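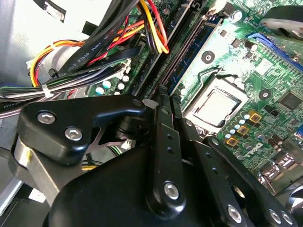
Grosgate Technical College, Robotics Project Office

Joltia Student Project – Bench Safety Checklist, Desktop Computer Task
Inspection date: 2022-03-16
Bench 22, Willems Building

This checklist is completed before any student team operates the arm inside an open computer case. Items marked "Open" must be closed before the next session.

1. Power cord removed from the computer.
Pass. The cord is stored in the bench drawer.

2. Emergency stop tested from the student position.
Pass. The team is reminded that the test is repeated after every break.

3. Gripper fasteners checked with the hex key.
Pass. The bolts on both sides were checked by hand as well.

4. Cable clearance.
Open. Power supply wiring lies close to the path of the fingers. The approach to the processor socket shall be made slowly – speed limit set to 20 percent – and one student shall keep a hand on the stop button.

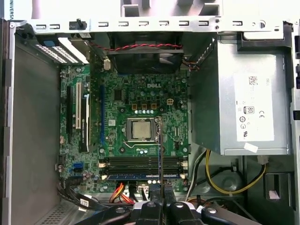 The same limit applies when the arm withdraws, as a finger may catch a loop of wire on the way out. The Jillow control program does not yet enforce this, and the team enters the value by hand.

5. Sheet-metal edges.
Pass with comment. Students shall wear cut-resistant gloves when reaching into the case. Gloves are removed before handling memory modules.

6. Grounding strap worn and connected.
Pass.

7. Processor socket.
Pass with comment. The heatsink is not installed for this task. The computer shall not be powered on in this condition.

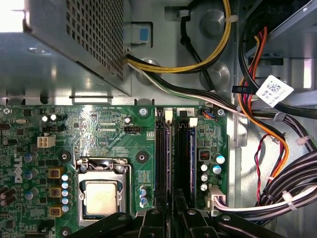 8. Floor area marked and clear.
Pass. The tape was renewed in September and remains legible.

9. Incident log available at the bench.
Open. The log is full. A new book has been requested under form 1328.

Result: approved for supervised operation only.

Home | Projects | Safety | Forms | Contact

Related items
Joltia Project Schedule
Battery Storage Checklist
Willems Building Access Rules
Form 62 – Report of Damaged Equipment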